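Florker two-arm teach kit, six weeks in

Short version: good kit, bad manual, buy the spare finger pads. Long version below, typed in pieces between sessions so forgive the mess.

What it is. Two small leader arms you hold, two follower arms that copy you, a foot pedal for start/stop, and the recording software. You move, they move, the whole thing gets saved as a demo. Paid 1,498 for the pair, shipping included. The single-arm version is 700 and I nearly went for that. Glad I didn't, see further down.

Who's writing. I teach appliance tasks. Opening things, closing things, pressing things. Before this I used a Wuyts setup at my last job, gamepad control, so that's what I'm comparing against. Jayson Tagle does most of the other half of our demos and has bigger hands than me, which matters for the grips.

Setup

Took an evening. Manual is 17 pages and nine of them are safety warnings in various languages. Cable routing diagram shows the left arm twice. Clamps are solid. Calibration is a matter of holding both leaders in the folded pose and tapping the pedal, fine, except it doesn't tell you if you did it wrong. You find out when the follower is two finger widths off from where you think it is. I now calibrate every morning before coffee and again after lunch.

Software installed first try. Login screen wants an email adress for no reason I can see. Gave it one.

How it feels

Light. Lighter than the Wuyts by a lot, but then that was a gamepad so not really fair. The leader arms have almost no friction in the wrist, and after an hour my own wrist knows it. Trigger for the gripper is smooth up to the last bit of travel, then it gets mushy. Jayson likes it. I put a rubber band round mine.

No force feedback. Read that again if you're thinking of buying for contact work. You are going by eye the whole time and you WILL push things across the table at first. I did it with a kettle, a bread box, and a drawer unit that weighs more than the arm.

Small lag between hand and follower. Didn't bother me after day two. Bothered Precious Enriquez enough that she went back to guiding the arm directly by the elbow, which the kit does also support, in a free-drive mode. More on that in a sec.

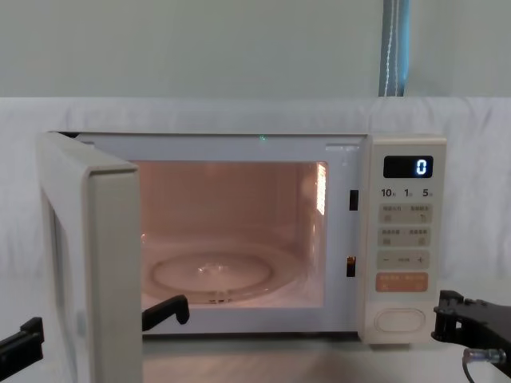
Best test of the kit so far has been doors. Any kind, but microwaves in particular, they're on every customer's list and they punish sloppy teaching. The fingers are slim enough to have one each side of an open door panel, and with the other arm over by the big oval button under the keys you've got both halves of the job covered. With one arm you press, let go, travel all the way across, then go after the door. Two arms, you park one at each side and your demos get shorter and a lot more alike. Squared-off fingers are good on a thick door. On a thin cabinet door they feel clumsy and I'd like something narrower.

Over the month of December we recorded 258 door demos and I kept 190-odd. Most of the rejects were me. Hesitating, mostly. If you stop and think halfway through a swing the pause gets saved as well, and then the arm learns to stop and think. Trim tool helps but only at the ends, you can't cut out the middle. Please add this Florker.

Free-drive mode

You grab the follower itself and push it where you want. Great for one slow careful motion. Useless for two arms at once unless you have a friend, and your hands end up in the camera view, so anything trained on it had my sleeves in it. I use it for setting start positions and that's all.

Gripes

Finger pads wear fast. Mine were shiny by week three and slipping on anything glossy.

Cables. They hang off the gripper end and want to catch on things. I use velcro ties, one at the elbow and one at the wrist, leave slack or the wrist joint complains.

Pedal slides on a smooth floor. Carpet tape.

Export is slow. Start it and go eat.

Support: wrote in twice. First reply next morning from a Reynaldo Calimlim, very helpful, sent me a calibration checklist that should of been in the manual. Second one I'm still waiting on.

Compared to the Drarkmont

Lovely Sarmiento lent me hers for a weekend. Heavier leaders, real force feedback, much nicer trigger, costs way more than I can get signed off. If you're doing plugs or lids or anything with a click to it, try to get time on one. For doors and buttons and pick-and-place the Florker is enough.

Would I buy again: yes, the two-arm one. 4 out of 5. Would be 4 and a half with a middle cut in the trim tool.

Edit: pads are sold in packs of eight under the Porora name, same part, cheaper. Fit fine so far.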